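Blocks are back on the table at Briltorano

2020-04-14

So the little shapes have a new home! If you've been following along, you know I've been grumbling about our old play surface at Briltorano for ages. It was scratched and wobbly, and it had a smell I never did track down. Well, the replacement came last week from Wudent, a small wood shop over in Phromma, and I'm kind of in love with it.

It's a pale board with a few darker stripes of wood running across, and we've put it straight down on the blue table. I was worried the colors would clash (I'd asked for something plain, and then they sent me a sample with stripes and I caved right away). But the blocks look so good on it! Even the yellow heart, which used to get lost on the old orange top, stands right out.

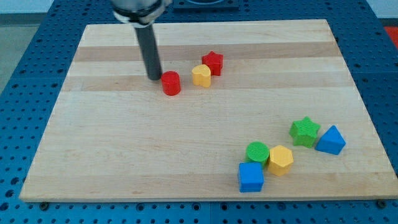 The new board with eight blocks on it, the red cylinder and the yellow heart among them.

The board set us back 279 dollars, which made me swallow hard, but Wudent threw in the sanding and a second coat of oil. I picked it up myself and drove 40 miles home with it wrapped in my good picnic blanket. Not a nick on it.

Now for the blocks. We've got the full Fuder set, 12 shapes in a cotton bag, and I'm keeping a few back so the board doesn't get crowded. I like having space to slide things around, and the bare wood in between is half the fun. The heart is my favorite and I'm not even going to pretend to be fair about it.

Still to come this April: a shelf for the bag, and a proper lip along one side of the table so the cylinder stops rolling off onto the floor. I've had 4 suggestions for that lip so far and I'm leaning toward a strip of felt. If you have a better idea, send it over before the weekend, when I'm going out to buy the glue!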